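Minutes of the Meeting of the Teaching Staff, Briltlow Learning Center
November 8, 2021, staff room

Chair: Consolacion Agbayani
Minutes: Jomar Marquez
The minutes of the October meeting were read and accepted with one correction. In item four, the word "salary" should be "stipend."

1. Mentor teachers

Ms. Agbayani explained again how the mentor plan will work. Every new teacher will be paired with an experienced teacher for the first school year. The mentor will visit the class two times each term and will write short notes after the visit. These notes are only for the new teacher and will not go to the personal file. It was asked if the mentor must teach the same grade. The answer was that the same grade is better, but it is not required.

We have nine mentors who have agreed. Three new teachers in the lower grades are still without a mentor. Ms. Agbayani will speak with the Issahaku campus about sharing staff for this.

2. Stipend for extra duties

The stipend for mentors was discussed for a long time. The proposal is $290 per term for each mentor. Some teachers said that this is low when we consider the hours of writing notes. Others said that free periods would help them more than money. It was agreed to keep the amount for now and to ask the office if one free period per week is possible. The matter remains open.

3. Study leave

Teachers who study for a master's degree may ask for up to two days of leave before their final examinations. The request must be on the Vellon form, signed, and given to the office before the term begins. Mr. Marquez noted that the old form is still in the tray near the copier, and that two colleagues have used it by mistake. He will remove the old forms.

4. Reading levels

The second grade teachers reported that the Triltik reading test takes too much of the morning. They wish to give it in small groups while the other children have silent reading. The chair approved this as a trial until the end of the term. Results must be written on the same sheet as before, so that the classes can be compared.

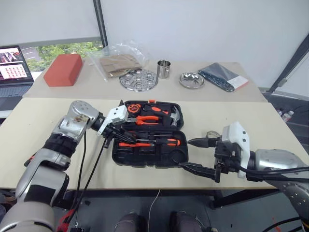
5. Classroom supplies. The supply list for next term is to be given to Mr. Marquez in writing, one list for each grade. Paper and glue are ordered together for all classes, and other items must have the name of the teacher beside them. It was asked if small repairs to desks and shelves can be done without a request to the office, and the chair said yes for tightening of screws only. The black tool case in the picture, with the orange and black screwdrivers, may be borrowed for this. Please sign for it and bring it back closed on the same day. Requests for new furniture will be discussed at the next meeting.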